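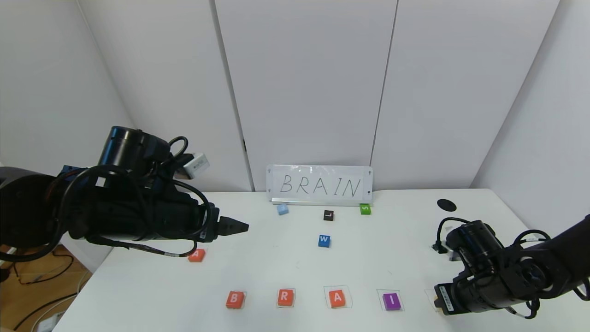 Tikbridge support wrote back that the cubes are correct as shipped, that letter colors "vary naturally between batches," and that a five-letter word can be built from any standard set without trouble. They suggested we re-read the insert and asked to close the ticket.

Ticket 1018
Opened: 17 October 2026
Product: Pevton letter cubes, item 116
Status: Open (closed by vendor, reopened by us)
Priority: Low, according to them

Our reply to the above

Please don't close this. We have read the insert. It is one folded sheet and most of it is about not swallowing the cubes.

The original complaint had three parts and the answer covered maybe half of one.

1. Count. The lid says 21 cubes. We got 20. I counted on the bench, then again on the floor, then had it counted in the next room without saying what the number should be. Still 20. "Can be built from any standard set" may be true of a standard set. I'd like to start with one of those.

2. Color. The color chart in the lid says vowels are one color and consonants are others, so that kids can sort before they spell. Look at BRAIN. The B is orange, the R is orange, the A is orange, and the I is purple. So the two vowels don't match each other, and one of them matches the consonants on either side of the line. The spare A is orange too, so at least the As agree. The S is bright green, the W is blue and the L is black. If there is a rule in there, I would like it written down by somebody who believes in it.

3. The pale blue cube. It's the one at the back left, next to the black L. With the face it has toward you there, no letter shows. Our question was whether every cube is meant to have a letter on every side or only on some. The answer we got was about batches.

Vendor, second response

Thank you for your patience. Color differences do not affect spelling. Please confirm that the activity surface is clean and level and that the slots are spaced according to the layout guide.

Our reply

Color differences don't affect spelling. They affect the sorting exercise, which takes up the entire left side of your chart and was the reason Trajkovski recommended this set over the cheaper one.

Surface is a plain white tabletop, wiped down. Slots are five taped squares in a row along the front, clear tape. We did not get a layout guide. If there is one, send it, but I have doubts about spacing as a cause of a missing cube.

I'll give you one thing. The clear tape is hard to see on white, and the cubes end up crooked in their squares. The B does it plainly. That was our choice of tape and we'll try a colored one. It has no bearing on items 1 to 3.

Things we tried, so you don't have to suggest them

Emptied the box completely and checked under the cardboard tray. No cube.

Checked the Ploltbridge order from February, which came in the same carton style, in case a cube had crossed over. That box was complete, and its vowels were all one color. Same item number. This is where I stopped believing in "natural variation."

Swapped the word card. BRAIN is handwritten in thin black capitals behind a clear cover and propped against the back wall. Printed cards read better from a distance, so we'll switch. Made no difference to the cubes, as expected.

Tried wiping the pale blue cube with a damp cloth in case the letter was under a film. Nothing came up on the side we wiped.

Vendor, third response

We have escalated your query to the product team at Pevton. In the meantime a replacement N can be provided.

Our reply

We have an N. We never said the N was missing. Somebody seems to have guessed from the word.

What we need is a list of which letters are supposed to be in item 116. With that I can tell you which one is gone in a minute. Without it, all either of us knows is that 20 is less than 21.

Also still waiting on:
- the current color chart, if it differs from the one in the lid
- a yes or no on blank sides
- the layout guide

Leaving this open. Please don't send the N.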